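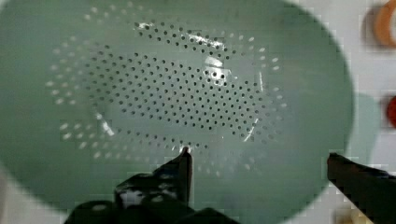
The green colander, the favorite of the whole box.

September 5, 2018

In my last post I promised to write about the play kitchen, and two readers have already asked me where it is. The summer was busy and then we had guests. So I am writing now, with tea, while it is quiet at home.

For those who are new: we live in Mulunport, in a small apartment above Pacheco Street, and we have a daughter of four years. In January she got a box of kitchen toys from a second-hand shop called Stornik, two tram stops from us. I went there to look for winter boots. The boots were too expensive and I came home with the box.

At first I thought it would be interesting for one week. We are now in September and she "cooks" every day before dinner, sometimes also before breakfast. So I decided to look at the things properly, take everything out on a white table and think about what we keep and how we store it.

The colander is what she takes first, always. I like it too. It is a soft green, like sage, and it has rows and rows of small holes. When I was a child we had a big metal one which my mother used for cherries, and I was allowed to wear it as a hat. My daughter has discovered the hat by herself, I did not teach her. She also uses the colander as a bed for a bear and as a boat. For washing vegetables she uses it less. 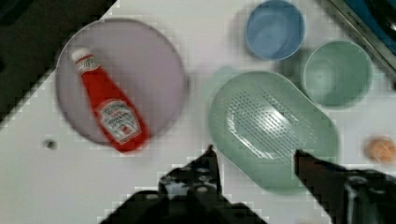
Ketchup on the plate, as it is served in our house.

The lavender plate belongs to the ketchup. I have tried to serve other dishes on it, but I was corrected. The bottle is red with a white cap, and it must lie on the plate, it may not stand next to it. I think this comes from her grandfather, who puts ketchup on potatoes, on rice and once on a pancake.

The small blue one and the small green one are for soup, for tea, or for medicine if the bear is sick. They are the pieces I find most often under the sofa. In the real kitchen I would say that you can never have enough of such things, and in the play kitchen it is the same. When we have a visitor with children, these two are always the reason for a fight. I would like to find a few more in similar colors, but at Stornik they had none the last time I looked.

I must also say something about colors. Before, I believed that toys must be very bright, or the child will not like them. Now I prefer these quiet ones, the pale green and the light purple, with the red bottle between them. They look nice even when they are all over the table, and with us they are all over the table for most of the day.

The black pan with the green spatula is for my husband. He is invited to fry, and then he is told that he does it wrong. The strawberry goes in the pan, then out of the pan, then in again. The slice of orange is dessert and one must wait for it.
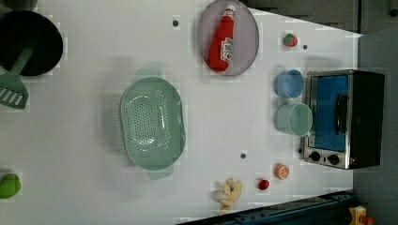 How we store it now

I bought a flat basket from Rondis and put the big pieces in it: the colander at the bottom, then the plate, then the pan. The fruit goes in a cotton bag with a string. My daughter can open the bag alone but she cannot close it, so in the evening we do this part together. The toaster oven stays out, it is too big for the basket and she wants to see it when she wakes up.

I counted nothing and made no labels. I have read blogs where every toy has a label with a photo, and I admire these people, but I know that I would stop after 13 days.

One question to the readers: does somebody have a good idea for play food which I can sew myself? I have green felt and a little white, and I thought of lettuce leaves, or maybe dumplings. I can do simple stitches by hand, the sewing machine is at my mother-in-law's place until she finishes the curtains. Please write it in the comments, and if you have a pattern, even better.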